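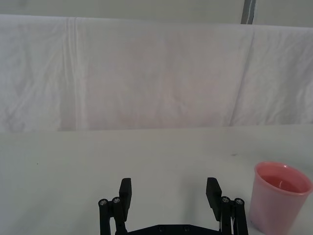 ## Two-finger gripper: bench care

Applies to the parallel-linkage gripper on the Prulenis bench cell. Last revised October 12, 2021.

**Before you start**

- Open the jaws all the way, then cut power at the controller and hang the tag on the switch.
- Keep cups and other test pieces clear of the linkages. A cup standing beside the outer pivot gets knocked over the first time a bar swings.
- Wipe the tabletop. Specks of grit stick to the finger pads and mark whatever is picked up next.

**Pads**

Clean the inner faces with a lint-free cloth and a little isopropyl alcohol. No acetone. Replace both pads as a pair, even if only one is worn – mixed pads grip off center.

**Pivots**

Four round caps, two per side, at the tops of the linkages. Check each by hand every 1,000 cycles. If one turns freely, remove it, clean the thread, add one drop of medium threadlocker and refit. Leave it 12 hours before running. Do not oil the caps from outside; the oil creeps down to the pads.

**Base plate**

Check that the screws are seated. Tighten left and right alternately, a quarter turn at a time.

**Wrist camera**

Dry microfiber only. Recheck the calibration if the mount has been touched.

**Restart**

Run 29 open-close cycles at low speed with nothing in the jaws. Log the count on the Kulness sheet. Spare pads are in drawer 98.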